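Pindbridge Table Clearing Kit: Interim Progress Report
Prepared for the Camgate Equipment Fund
Submitted by Annag Dalgleish, Evaluation Lead
2023-06-24

Purpose of this report

The Fund asked for an interim account of the review of the Pindbridge kit before releasing the second part of the award. This report covers work done since January. Cost figures are reported separately by Rory Niven.

The kit under review

Pindbridge supplies a single arm with a gripper, a control unit and a software package named Tefera. The package lets an operator teach a task by demonstration and then run it without supervision. We are assessing it for use in small dining rooms, where dishes must be gathered from a table and stacked by type. The Hindik support plan, which covers remote help and spare gripper parts, is included in the price quoted to us.

Work completed

Installation took two days against the one day given in the supplier's guide. Most of the extra time went to mounting the arm at a height that let it reach the far corners of the table. The guide gives one mounting height only, and we have asked Pindbridge to add a second for low tables.

Staff training was completed in some 11 hours. All operators can now start, pause and stop the arm, and two are able to teach a new task from the beginning.

Single dish trials are finished. The gripper handled plates and wide bowls well when it approached from the rim. Small cups gave more trouble, chiefly when they stood close to a larger item – the software tended to choose a path that brushed the neighboring dish. A Tefera update received during the period improved this, and the earlier cup trials are being repeated so that results can be compared fairly.

Work in progress

The present stage uses mixed layouts. Each layout sets out eight plastic dishes and cups on a dark green cloth, with bowls and cups of different sizes and colors placed close together. Some layouts begin with one item already nested in another, as with the light-blue bowl in the red plate, so that we can test whether the software treats the pair as one object or two. Results at this stage are not complete enough to report. 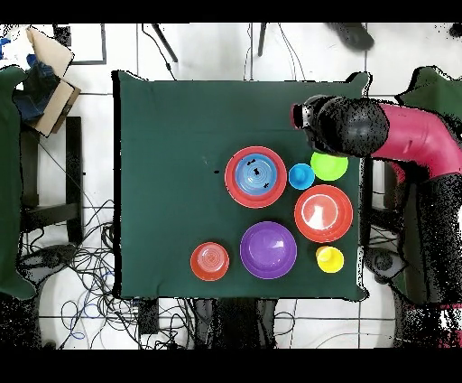 Matters for the Fund's attention

1. The emergency stop supplied with the kit has a short lead. We have bought a longer one from the contingency line and ask the Fund to approve this.

2. Hindik has answered our support requests promptly, but its written replies assume knowledge that dining room staff would not have. We have raised this with the supplier.

3. The loan period for the kit ends before the mixed layout trials are due to finish. Pindbridge has agreed in principle to an extension at no charge. Written confirmation is awaited, and a copy will be sent to the Fund on receipt.

Next period

We will finish the mixed layouts, repeat the cup trials and begin sessions with metal cutlery. Rory Niven will submit the cost comparison with the final report.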